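Lanthorpe Suture Board > Practice and Technique
Topic: Slack thread, how much is too much?

knotty_in_trenton
Posted May 16, 2008
OK so I'm 11 sessions in and my thread management is still a mess! I end up with loops all over the place and lose track of the tail. Do you all cut shorter or just get better at it?

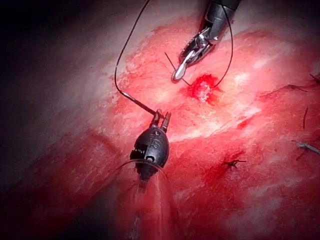
Black thread, one length held in the lower jaws

ciddale_reg
Shorter, always. Long thread drags over everything and you spend half your time fishing for it. I've been cutting mine down since January and I'm so much calmer.

bluntnose
Disagree with Reg, sorry. Too short and you can't get a wrap on at all. I'd leave the length alone and keep the loop wide, out around the jaws, with the tail lying off to the other side where you can find it. 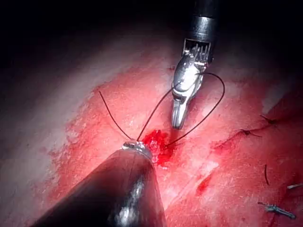 RE: Slack thread (page 2)

ciddale_reg
Fine for you, you've got 1,500 knots behind you! A beginner needs less to look at.

mazandarani_fan
My trouble is the needle. I can manage the thread OK (2 wraps, 3 on a good day) but passing from left to right I always rush, and I close up before
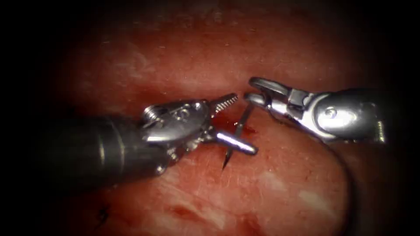
I've got the angle I want. Then I have to let go and start over, and by then the thread has wandered off again. So I'm with bluntnose on length, but slow down on the handoff too.

knotty_in_trenton
Ugh, the handoff. That's my next thread.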